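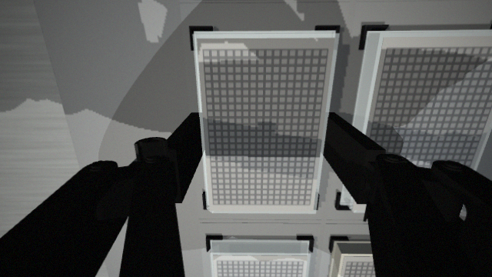
Why does the outer ring of a plate read differently from the middle? Mostly evaporation. Wells on the edge lose volume faster than wells in the centre, so the solute concentration climbs and the signal drifts with it.

Edge effects in dense plates: speaker notes
Aurelia Imhof, Drulley group meeting, 4/19/26

Opening. Skip the history of the format. Everyone in the room has used a 384-well plate. State the problem, then go straight to layout.

Definition. A 384-well plate has 16 rows and 24 columns. The outer ring is 76 wells, close to a fifth of the plate. If those wells are biased, and controls sit in them, every normalized value on the plate is biased too. Pause here. People tend to miss the second part.

Sources of the effect. Evaporation is the largest for long incubations. Temperature comes next: a plate moved from the bench to a warm incubator heats from the outside in, and cells settle unevenly while that happens. Stacking makes it worse, as the plates in the middle of a stack lag behind the top and bottom ones.

The January data. We ran 47 plates with the same dye in every well, no compounds. Mention that Neema Rotich did the plate reads at Pruvville and that the reader was calibrated before the run. Six plates were dropped for visible bubbles. Show the row means first, then the column means. Do not show the heat map until both have been discussed, or the questions will all be about the one bright corner.

Layout. Controls in the two outermost columns are convenient and they are the wrong choice for overnight work. Move them inward, or scatter them. If the outer ring must be left out of the analysis, fill it with buffer anyway. Dry wells at the edge only shift the problem in by one ring.

Handling. Let seeded plates rest at room temperature before they go in the incubator. Keep stacks to four. Check the water pan. Use a breathable seal for cells and a foil seal for storage, and label them, they get mixed up.

Correction. Median polish handles row and column trends but fails when one row is mostly active compounds. The Papadopoulos script flags those rows; the Farkavska one does not. Anyone still on the old one should see me after.

Likely question: does a lid fix it? Partly. Lids slow the loss but the corners still go first.

If time is short, cut the correction section and keep handling.

Contact: Aurelia Imhof, Drulley | © Drulley 2026 | Back to top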